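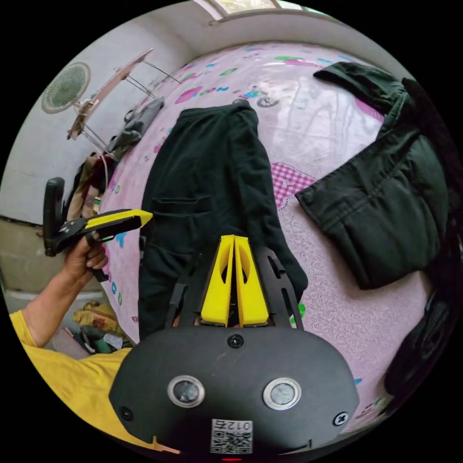 Sharon Obura reckons the dumplings were worth every minute of the queue, and that she would have stood in it again for the plum ones if they hadn't sold out before one o'clock. Plenty of people along Parkura Street would say the same after Friday's Dumpling Day, which packed the covered market from end to end and sent people home with floury sleeves and very full stomachs!

Eleven cooks took part this year, up from eight last time, and between them they brought 17 different fillings. There was potato and curd cheese with fried onion, pork with dill, buckwheat and mushroom, and a beetroot and horseradish one that made quite a few eyes water (in a good way). Severyn Polishchuk had the longest table and the longest line. He rolls his dough thinner than most, rests it for a good half hour under a damp cloth and cooks the dumplings in small batches so the water never goes off the boil.

"If they stick, you've crowded the pan," he told the lunchtime class, lifting out a batch and tipping it straight into melted butter.

The class was a treat in itself. Some 54 people squeezed round the tables to learn how to pinch an edge shut, and the results ranged from beautiful to, well, tasty. Smaranda Bogdan showed a plaited seal that looked fiendish until she slowed it down, and by the end even the children on the back bench had it.

Café Barbu ran the sweet side of things, with sour cherry dumplings under soured cream and toasted poppy seeds. Despina Munteanu, at the stove there from seven in the morning, said the trick was to toss the cherries in a little semolina first, so the juice stays put when they cook.

The market hopes to bring the day back in July, outdoors if the weather behaves, with a gluten-free table and a second class in the afternoon. Recipe sheets for the potato and the cherry dumplings can be picked up from the Barbu counter until they run out.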